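Reading Room > Interviews > Ethics and Biology

Who Keeps the Samples? A Talk About Consent and Stored Tissue

2023-04-04

The author of "Held in Trust" spent nine years on the ethics board of a regional biobank before writing a book about it. The book, published by Blackwood in February, deals with what happens to blood and tissue after the donor has gone home. She agreed to talk to us by phone on the condition that we leave her former colleagues out of it.

The biobank in question is at Gralano, and when she joined the board it had no written rule on how long a sample could be kept. "There was a freezer, and there was a form," she said. "The form said 'for research.' It was one page and most of it was the address."

Her first task was to read a batch of 200 signed forms from the early years. She had expected missing signatures. The signatures were fine. The trouble was in the margins, where donors had written their own conditions: no cloning, not for the army, only for heart disease. One woman had written "ask me first" and underlined it.

"Nobody had entered any of that in the database," she said. "There was no field for it. So legally you could argue about whether it counted, and we did argue, for most of a winter."

The board settled on treating every handwritten condition as binding. That meant going through the rest of the archive by hand, and 1,647 samples were pulled from general use. Some researchers were angry. A few had studies already under way and had to drop part of their material.

She doesn't think they were wrong to be angry. "They had acted in good faith on what the catalog told them. I say that in the book and I had letters telling me I was too soft."

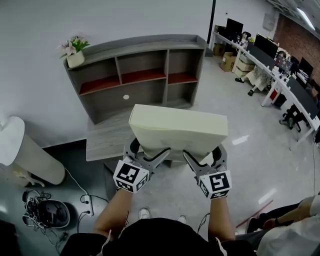
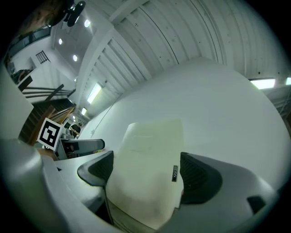 The middle chapters are about recontact, and they are the ones she found hardest to write. A person who gave blood as a student may be 50 now, with a different name and three addresses behind them. The board tried mail first. It sent out 3,000 letters asking donors whether they still agreed, and the replies that came back were mixed in ways the survey people hadn't planned for. Some donors thanked the biobank. Some were upset to be reminded. Several letters were answered by a widow or a son.

"That is where I changed my mind about something," she said. "I went in believing that asking again is always the respectful thing. Then I read a reply from a man whose wife had died, and he wanted to know if she could be buried properly now, all of her. I couldn't see how our letter had respected him."

What did they do? The board offered return or burial to any family that wanted it. She said five took it up.

She is cautious about broad consent, the kind where a donor agrees once to all future research. She doesn't oppose it. Her complaint is that it is usually sold as simple when it only moves the hard decisions to a board that donors never meet. If a biobank wants broad consent, she argues, it should publish every study it approves, in language a donor can read, and say who voted.

I asked about commercial access, which takes up the last third of the book. Two companies applied for material during her time, Hisico and Teltik. She would not go into the terms beyond what is in print. The Hisico request was approved after changes. The Teltik one was turned down -- the company would not agree to destroy its copies of the data if a donor withdrew.

"People assume the vote was about profit," she said. "It wasn't discussed much. We talked about deletion for two whole meetings. A donor has a right to leave, and if the data can't leave with them then the right is only on paper."

Some reviewers have said the book is light on theory. She agrees, and says there are plenty of good books on theory. She wanted to set down how decisions were made, including the poor ones, while she still had her notes. An appendix reprints the old one-page form next to the version in use when she left, which runs to five pages. She isn't sure the longer form is better understood.

"We tested it on ourselves," she said. "Half the board got the question about withdrawal wrong -- and we had written it."

She is not planning a second book. She has been asked to advise on a newborn screening archive, where the consent was given by parents and the donors are now turning 18, and she hasn't decided whether to accept.

Contact the editors | Copyright 2023 Reading Room | Back to top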